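How do you get a big hair clip to stay in fine hair all day?

Korska22
Posted 10/12/23

Hi everyone! My hair is past my shoulders, very fine and very straight, and I have been trying to wear it up for work since September. Every claw clip I own starts sliding before lunch. I twist, I clip, it feels great in the bathroom mirror, and two hours later I have a droopy thing hanging off the back of my neck. I have a cousin's wedding coming up and would love to wear something with a bit of sparkle, but those clips seem heavier and I'm scared it will end up in the soup. Do I need a different clip, or am I doing the twist wrong? Thank you so much in advance — I've read a lot of the old threads here and most of them are for thick hair.

Aldana Maldonado

Oh, I feel for you, I have the same hair and so did my mother! Please don't give up on clips yet.

First, stop putting it up on freshly washed hair. Day two is much better, and if you can't wait, work a little dry shampoo or texture spray through the lengths (not just the roots) and leave it a few minutes before you start.

Second, the twist. Gather everything low, at the nape, and twist it tighter than feels natural, all the way up, until the twist pulls itself against your head. Fold the ends down behind it. Now open the clip wide and push the teeth in so they scrape along your scalp a little before you let it close. Most people grab only the outside of the twist, and then the clip is holding on to hair that isn't holding on to anything. If you can shake your head hard and feel it tug at the roots, you're there.

Last thing, size. Fine hair rattles around in a large clip, so try a medium one, and look for two rows of teeth that meet properly when it's shut. For the wedding I would put two bobby pins crossed under the twist first and clip over them. I did that for my niece's party and danced until 11 with no trouble, and my knees gave out well before my hair did.

My dressy one is black with rhinestones, and I'd look for something along those lines:
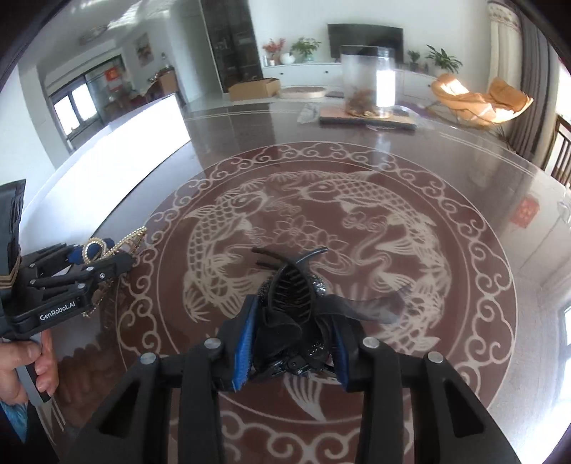

Black claw clip with silvery rhinestones

Do a full practice day at home before the wedding, and come back and tell us how it went!

enach_10

small elastic first, then twist the ponytail and clip over it. works for me

Llorente

Seconding the elastic. Mine slips without one, even with spray. Get a clear one so it doesn't show if the twist loosens.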